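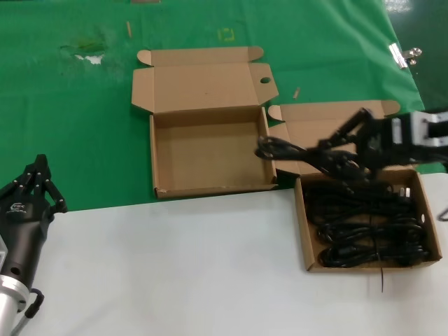
Workshop tips: recording cable sorting examples

The following advice is issued to all staff and visitors who record examples at the Groden workshop. It concerns the transfer of power cables from one cardboard box to another by a two-armed robot under the control of an operator. The recordings are used to train the Granis system, which learns from whole attempts, including the slow ones.

Preparing the table

Lay the green cloth over the far part of the table and fasten it with binder clips. Wrinkles should be smoothed towards the clips and away from the boxes. A cloth with old stains may be kept in use, but it should not be changed for another halfway through a set.

Place the two boxes close together with their lids open. Lids that spring forward may be bent back firmly by hand before the first attempt. Tape is not recommended, as it lifts the surface of the card when removed.

Preparing the cables

Cables of the same colour and thickness are harder to tell apart and should be included in every set. Wind each one loosely and leave the plug where it can be seen. Ties and bands are to be taken off and kept in the drawer under the Zariņš cabinet.

Do not tidy the full box between attempts. A heap that has settled by itself gives more useful examples than one arranged by hand -- the system will meet both, and the second kind is already well covered in the February recordings.

Carrying out the transfer

Lift slowly until the bundle is clear of its neighbours. Where two cables have caught on one another, the operator should lower both, open the fingers and take hold again at a different point. Shaking is not permitted. It loosens the coils and, in the experience of this workshop, seldom frees the plug.

Set the first cable down near one side of the receiving box, so that space remains for those that follow.

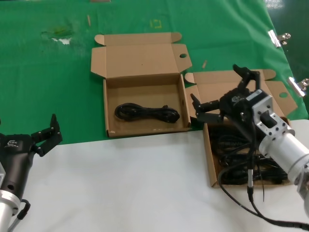
One coiled cable in the left-hand box, with the remainder in the box on the right.

The robot's own cables should be checked before each attempt. Slack that lies across the table is acceptable provided that it cannot be gripped by mistake.

Keeping the record

A set consists of 17 attempts. An attempt in which a cable is dropped outside the boxes is still saved, and is marked "dropped" in the notes. Attempts stopped by the operator are marked "stopped", with the reason given in a few words. The collection held 3,285 attempts when this page was revised, of which 22 had no notes at all and could not be used.

Worn boxes should be replaced in pairs. Flattened spares are stored on the Grarar shelving, with the lids facing the wall.

Questions about these notes may be put to Els Maes at the workshop office.

Page revised 2022-03-31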